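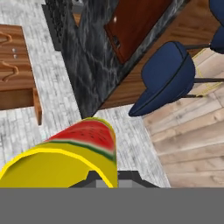
4.3 Adding a reel symbol set to a Clistent slot cabinet

A symbol set is the group of artwork files and weight tables that a Clistent cabinet reads when a game theme starts. Each symbol has one artwork file and one entry in the weight table, and the two are linked by symbol code only. Artwork may be flat or wrapped around a solid shape. The cabinet treats both kinds the same way. Wrapped artwork takes longer to load.

Before you start

You need the operator key, the technician PIN and a signed symbol package from the Viltetti library. Packages that were exported with the Uçar editor must be signed again before use. The cabinet must be out of service and the credit meter must read zero.

CAUTION: Do not load a symbol set while the cabinet is linked to a progressive jackpot. Remove the cabinet from the link at the controller first (see 6.2).

Loading the package

1. Turn the operator key to SERVICE. The top lamp flashes slowly.

2. Enter the technician PIN and press CONFIRM. After three wrong entries the menu locks and the key must be returned to PLAY.

3. Insert the package drive in port B. Port A is reserved for firmware.

4. Select Themes > Symbols > Import. The package name and signature status appear on the lower screen.

5. If the status is VALID, press IMPORT. If it is UNSIGNED or EXPIRED, remove the drive and stop.

6. Wait for the progress bar to close. Do not turn the key during this step.

7. Select Weights > Compare. Every symbol code must show a match in both columns. A code with artwork but no weight is displayed in gray and will not appear on the reels.

8. Press COMMIT. The cabinet restarts and prints a ticket with the new checksum.

Note: A package may hold up to 20 symbols per theme. Wild and scatter symbols are included in this limit.

Checking the result

Run the reel test from Diagnostics > Reels. Let it complete 11 full cycles, then compare the checksum on the ticket with the one on the package sheet. Attach the ticket to the cabinet log.

If the cabinet stops with error 343, the weight table does not match the approved table for the venue. Select Restore Previous and report the error to Korotthorpe field support. Do not edit the weights by hand. Any change to them voids the approval and the cabinet must stay out of service until it is inspected.

Section revised Jul 13, 2025. Revised by: Bayu Sumampouw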